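The Mutthorpe Six

Mebrat Workneh had been lacing her left shoe for so long that the kettle had boiled and gone quiet again. She was 41, she had never run farther than the mailbox and back, and she had told her whole office she would run the Mutthorpe Six.

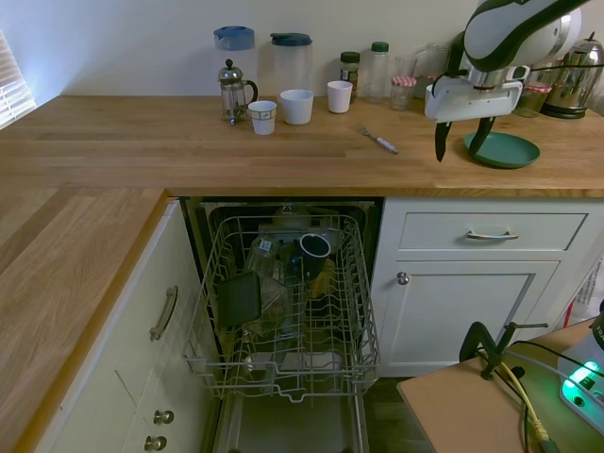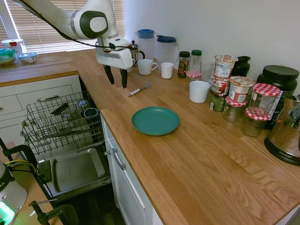
The Hill

It was her cousin Dagim Kassa who talked her into it, back in February, when it was easy to promise things for spring. Dagim ran the way other people hummed, without seeming to notice, and he had a drawer full of shirts from races she had never heard of. He had bought her the shoes too, a pair of gray Truanduras from the sale rack at Alemayehu Sports -- well, Trandura was how it was spelled on the tongue, but she had said it wrong in front of the clerk and Dagim had been saying it wrong ever since, to keep her company.

"Six miles," he told her at the start, jogging in place. "You've done five."

"I've done five with a bench in the middle."

"So sit on something."

The first mile went by in a pleasant sort of blur, with people clapping from their porches and a little boy holding out orange slices on a cookie sheet. The second was all right. The third had Fukusau Hill in it, and she had been dreading Fukusau Hill since the map came in the mail, so much that she had folded the map to keep that corner on the inside.

She had the number 138 pinned to her front, a bit crooked, and halfway up she looked down at it and tried to think about nothing else. One, three, eight. Left foot, right foot, breathe. A woman pushing a stroller went past her, and then a man old enough to be her father, who said good morning so kindly that she could have cried.

Dagim had gone ahead, as she had made him swear he would. But at the top, where the road bends by the feed store, there he was on the grass with his shoes off, eating a peach.

"I thought you were going for a time," she said, when she could say anything.

"I was. Then I got hungry." He wiped his chin and started hunting for his socks. "What are you stopping for? It's downhill to the creek."

She looked, and it was, all the way down to the willows -- a long easy slope with the morning coming up off it. She pulled her cap straight and went on without waiting for him, and she could hear him behind her, hopping along on one foot and calling her name.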